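Mansour Reading Club: Frequently Asked Questions

Print | E-mail
Reading time: 2 minutes 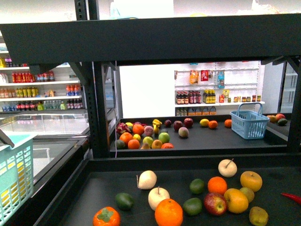 What does the club read?
Historical fiction, mostly novels set before 1900. We take the odd family saga that runs later if enough members ask for it. We don't cover biography or fantasy.

What is the current book?
The Salt Clerk of Tendinier by Şengül Tokgöz. It follows a customs clerk who finds her dead father's name in a smuggler's ledger. The paperback is published by Sternel and the translation is the author's own.

Do I have to finish the book before the meeting?
No, but we talk about the ending freely. If you mind spoilers, come to the first half of the evening and leave at the break.

Where do I get a copy?
The Tadach branch library keeps 8 copies behind the front desk. Ask for the club shelf. Loans run until the day after the meeting and can't be renewed.

Can I suggest a title?
Yes. Send the title, the author and a few lines on why you liked it. We choose the year's list in January, so anything sent later waits for the next round. Please keep suggestions under 1,000 pages – we have tried longer ones and most people gave up.

Is there a fee?
Membership is free. Author evenings are ticketed and the room holds 50, so book early.

Will Şengül Tokgöz be visiting?
She has agreed to join one meeting by video. Members will get the date by e-mail. Questions for her should reach us a week ahead.

Do you post reviews?
Members' reviews go on the notes page. Write as much or as little as you like. We fix spelling and nothing else, and bad reviews are welcome too – just mark spoilers in the first line.

How do I leave the mailing list?
Reply to any club e-mail with the word "remove."

Last updated: Tuesday, February 7, 2023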